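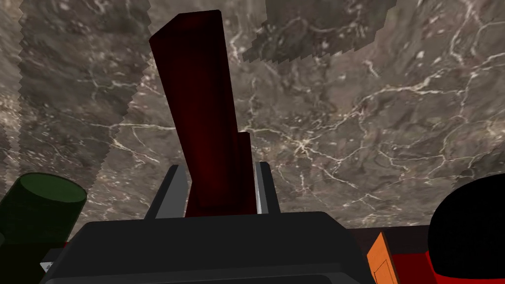 Dark red block, stepped at lower right

Re: Deep reds coming out flat on the hall walls

On 4th April the Comcombe list member wrote:
> We have put two coats of the Lesby deep red over the old
> magnolia and it still looks patchy by the window. The tin
> says one coat over a sound base. Do we add a third, or is
> it the primer? We skipped the primer.

It is the primer. Deep reds are short on white pigment, so they have little hiding power, and a pale base will show through for several coats. Use a mid-grey undercoat. I did the stairwell at Fisance in January with grey underneath and two coats of red, and it covered evenly up to the ceiling line.

A third coat may even out what you have, but do a test patch one roller wide before buying more. Let it dry overnight and check it by daylight and by lamp. Work from the window side and keep a wet edge — touching in afterwards leaves a sheen mark on anything glossier than dead flat.

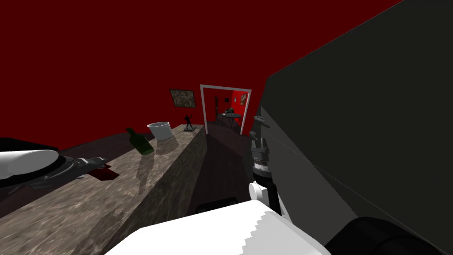
Stone counter against deep red, with bottle, cup and figurine

On batches: mix all the tins for one wall in a single bucket. I had 8 litres from Taşdemir under the same shade number, and the last tin was visibly browner. The shade was 1,121 on their card, if anyone is comparing.
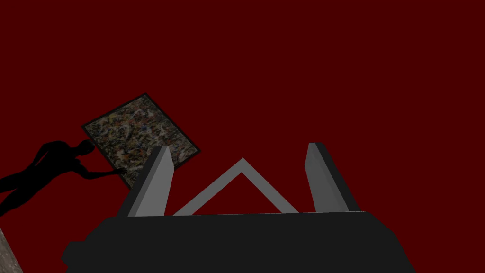
Sheen matters more than people expect with these colours. Go for the flattest finish the room will stand, as satin picks up every roller lap and filled hole. Pictures need some thought too. A thin, nearly black frame keeps a crisp edge against dark red, even around a busy canvas of tans, creams and greys. I would hang nothing until the paint has had two weeks to harden.

Please post the result of the test patch, with the undercoat used.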